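4.2 Strickteile mit Aufdruck zusammenlegen

Dieser Abschnitt gilt für Pullover und andere Strickware, die im Siladen-Korbsystem gelagert wird. Glatte Hemden siehe 4.1.

1. Tischplatte abwischen und trocknen lassen. Gürtel, Gurte und Taschen vom Tisch nehmen oder an den Rand schieben.
2. Das Strickteil als Ganzes auf den Tisch legen, nicht am Bündchen ziehen.
3. Umgeschlagene Ränder suchen und aufklappen, dann den Stoff von der Mitte nach außen ausbreiten.

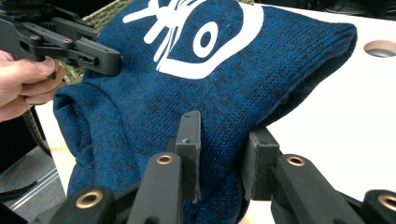 4. Teil wenden, der Aufdruck zeigt nach unten. Seiten zur Mitte legen, bis das Paket 30 cm breit ist.
5. Von unten her zweimal umschlagen und umdrehen. Der Aufdruck liegt jetzt oben.

Hinweis: Melierte Garne verdecken kleine Zugfäden. Vor Schritt 4 mit der flachen Hand über die Maschen streichen -- hakt etwas, den Faden von links durchziehen und nicht abschneiden.

Vorsicht: Aufdrucke nicht scharf knicken und nie direkt bügeln. Der Einleger Shek (Bestellnr. 137) wird vor dem letzten Umschlag eingelegt.

Weiter mit 4.3, Körbe Ereck einräumen.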